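The robot that never leaves the laptop

At Wustby College, the robotics club meets at 7 in the evening in a room with very little robotics in it. There are laptops, a kettle and a whiteboard covered in arrows. The arm the students are teaching to tidy up exists as software, inside a simulator called Drukix, and so does the table it works at.

I arrived in May expecting to be won over. The club had entered the Clarnari Cup, a student contest in which teams write a program to pick up small objects and put them in a bin. Each entry gets 300 attempts, all of them simulated. The prize is £2,000, and I was told several times that this is real. 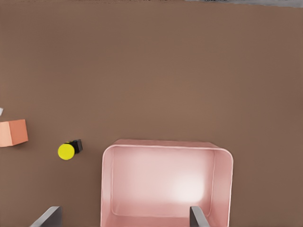 A simulated tabletop in the club's sorting task, with the pink bin between the gripper's fingers and an orange cube to the left.

The students call their program Darko. It has been through 3,000 practice runs, a figure they offered me early and often. I asked how many of those had taught it anything that would survive a sticky table or a cube with a chipped corner. The answers became vague, then technical — friction settings, mostly.

I don't doubt the work. One pair spent the whole evening arguing over how far the fingers should open, and they argued well. A simulator costs little, breaks nothing and lets a beginner fail all night. For a college with no money for an arm, that is a fair case.

My trouble is with the contest's promise that entrants will be "ready for the factory floor". Nothing in the rules asks a team to plug in a motor. Darko may well do nicely at the Cup, and I would still like to see it meet a real cube before anyone prints the certificates.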